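Can it do the chores yet? Household and shop-floor tasks with a two-gripper arm set-up
Second-year project report, Anthorpe

Summary

We tested whether a pair of robot arms, trained from human demonstrations, could carry out 14 small chores taken from a home and from a homeware shop. The demonstrations were done by hand with two hand-held grippers. We recorded 347 of them and kept 300 for training. The arms then made 984 attempts at the chores over the spring term. They did well on short tasks with one rigid object and a clear surface. They did badly on anything involving cloth, cables, stacked goods or a second step that depended on the first. Our answer to the title is that some chores can be done now, slowly and with a person nearby, and that most of the list can't.

1. Background

The project began with a question from Hilluna, the homeware shop in Enville where I worked on Saturdays before starting the course. A lot of the closing-up work there is putting things back where they belong. Customers pick up candle holders, coasters and picture frames, carry them across the shop and leave them on the wrong table. The manager wanted to know if a machine could do that part overnight. I said I didn't know, and it became my project.

A home has the same kind of work in it. Things get put down in the wrong place, and somebody has to straighten them or move them out of the way of something else. We wanted to know how far the two lists overlap, and whether a system that learns one can be used for the other.

Phong Hồ supervised the project and wrote the part of the Pons software that turns recorded gripper movement into arm movement. I chose the chores, did most of the demonstrations and ran the trials.

2. Choosing the chores

The first list was too long and too vague. "Tidy the table" was on it, and there is no way to say when that has been done. We rewrote each item so that it had a start position, an end position and a time limit. Some examples from the final list:

Move a picture frame lying flat on a table to a marked corner.
Turn a picture frame so that its lower edge is parallel with the table edge.
Stand a picture frame up on its strut.
Put a mug on a shelf with the handle to the right.
Fold a tea towel once and lay it down.
Pick up a price label and place it in a holder.
Coil a short cable.

The shop items and the home items turned out to differ mainly in the space around the object. At Hilluna the tables are crowded. At home the object is often alone but the table is small, and it tends to be pushed up against a wall.

3. Recording demonstrations

Each hand holds a gripper, and each gripper carries a cube printed with black square markers so that its position can be followed. The person does the chore with the grippers as they would with their hands. We made the recordings during ordinary working hours, with other people moving about, and did not try to clear the background. A system meant for homes and shops should be able to put up with people and furniture.

For the frame tasks we used a small square frame with a thick black border, on a light oak table. The border gives strong contrast against the wood, which suited us at this stage. We did not record any frame tasks with a pale frame, and that is a gap.

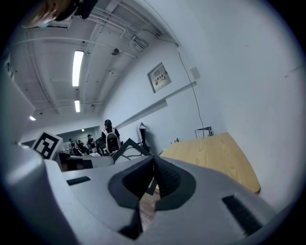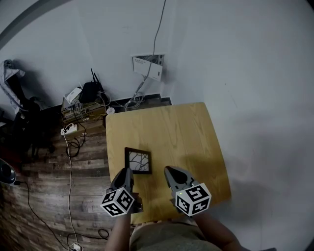
Lâm Trịnh
Project author, second-year student, Anthorpe

Most people who tried the grippers were slower than with bare hands, and all of them found the flat frame harder than they expected. Fingers get under an edge without any thought. A gripper jaw needs either a gap or something to push against. I ended up with two methods. In the first, one gripper holds the frame still and the other presses on the far side and tips it up. In the second, the frame is slid to the edge of the table, where the overhang can be gripped from both sides. The second is more reliable, but it can only be used if there is a free edge near the frame, and it risks dropping the frame on the floor.

We should have settled on one method before recording. Both are in the training set, and in the early trials the arms sometimes started one and changed to the other halfway through.

Of the 347 demonstrations, 47 were dropped. The usual fault was that the markers had been hidden for too long, often by my own forearm or by the other gripper. A smaller group was dropped for being bad demonstrations, where I had fumbled the object and recovered it. Phong argued for keeping those, as a machine also needs to see recoveries. I think now that he was right, and I would keep them if we did the project again.

4. Trials

Every attempt was scored as done, partly done or failed. Done meant the object was in its end position inside the time limit with no help. Partly done meant that it had moved in the right direction and nothing had been damaged. If I had to touch anything, the attempt was a fail, even if I only stopped the object from rolling.

Sliding and turning the frame were the best results. Both were done on most attempts, and the failures were mainly small errors of angle. The mug went on the shelf more often than not, but the handle pointed in whatever direction it had started in. The arms had learned to move the mug and not to look at the handle.

Standing the frame up was poor. Lifting it was usually fine. Opening the strut at the back was not, and without the strut the frame falls over. We tried starting with the strut already open, which helped, but then it is a different chore.

The tea towel and the cable were the worst. The towel was gripped and moved and came down in a heap. The cable was never coiled in any attempt. I would not draw much from this, as we had few demonstrations of either – the cable was so tedious to do with grippers that I kept putting it off.

Labels were in between. Picking one up worked if it was slightly curled and failed if it was flat.

5. Time

Speed matters more to a shop than we had allowed for. The arms move at a safe speed, and they pause before each grasp. A chore that takes me a few seconds took them long enough for me to write up the previous attempt. The manager at Hilluna was not bothered by this, on the grounds that the shop is shut all night. She was much more concerned about breakages, and asked what would happen when a glass candle holder was standing beside the frame. We had no trials of that kind to show her.

6. What we would tell Hilluna

We visited the shop on a Wednesday in February, before opening, and walked round the tables with the chore list. My view after that visit is that the system could straighten flat, rigid goods on an uncrowded table, with a member of staff in the building. It could not yet return goods to their proper place, for two reasons. It does not know where the proper place is, and it cannot travel between tables. The first could be dealt with using the stock plan. The second needs a moving base and a different budget.

For a home I would say less. The tasks that worked are ones that few people mind doing. Folding, which several people asked me about, is among those that failed.

7. Limits of the work

I did most of the demonstrations, so the arms have mainly learned my habits. I am right-handed and it shows: the left gripper holds and the right one does the work in nearly every recording. We used one frame and one mug. The lighting hardly varied.

The scoring was also mine. Phong rescored a sample without seeing my marks and we disagreed mostly over partly done, where he was stricter.

8. Next steps

Pale and glossy frames, then frames with objects beside them.
One agreed method for lifting from flat.
Recoveries kept in the training set.
A second person to do half of the demonstrations, left-handed if possible.
More towel recordings, before deciding whether to leave folding out altogether.

The trial sheets and the full chore list are held with Phong Hồ and can be requested through the department office.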